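Grumdale: an afternoon among the desks

Kha Sầm and I went over to the Grumdale open day on 12 January 2021, mainly for the furnished rooms. The building is an old store on the Trukbridge side of the canal and has 2000 square metres over two floors. Entry is free and you sign in at the door. Parking is along the back lane and was already full when we got there, so we walked in from the bus stop.

The ground floor is mostly dining tables and did not hold us long. Upstairs the rooms are set out against the old brick walls. We spent most of our time at the white desk with the hutch, as Kha has been looking for one since December. 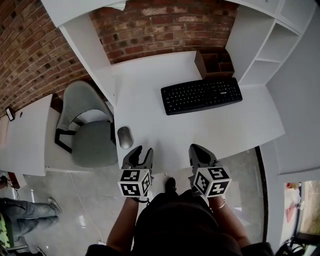
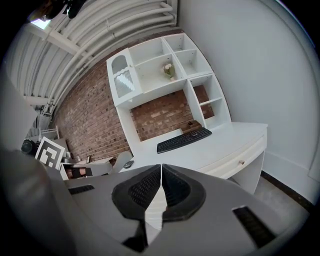 The small cabinet door has an arched top and diamond-patterned glass, and there is a wide drawer along the front with a round brass knob. A keyboard fits on the top with plenty of room left over, and the open cubbies would take paperbacks and post. I would have liked a second drawer. Kha liked the brick showing behind the shelves, but her own wall is painted plaster.

The price list at the stairs gave 465 for the desk and 100 for delivery within the district. Ngọc Đinh, who was looking after the upper floor, said assembly is included and that the hutch can be ordered separately for 309.

We had tea in the Khổng room at the far end, where there was a talk on oiling table tops. It overran, and we left before the questions to catch the bus. Kha took a price list home and is going to measure the alcove before she orders.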